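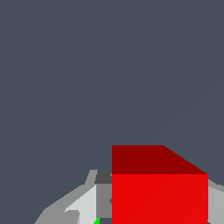
April, notebook 14

Went through the Gistham land petition returns again with Orestis. 2120 signatures logged so far, 146 still unchecked against the parish list. Most of the unchecked ones came in on the paper sheets from Menditz, where people gave a farm name and no street.

Orestis Tzavaras wants those left out until we have addresses. I would keep them in a separate column – the petition text says "residents and growers" and doesn't ask for a street. Left it open for Thodoris.

Changed the coding for question 2 (who should hold unused plots). "The council" and "the town" now go under one code. "Cooperative" stays on its own. Old codes kept in the left-hand column, please don't delete them.

Bakalis sheets: the ink has run on the last page. Retyped what I could read and put a query mark by the rest.

Onelwood still owe us the minutes of their public meeting. Rang at 3.40 pm, no answer, left a message.

To do: ask Thodoris Mitsotakis-Vlachou about the farm names, then rerun the duplicates check on the Menditz batch.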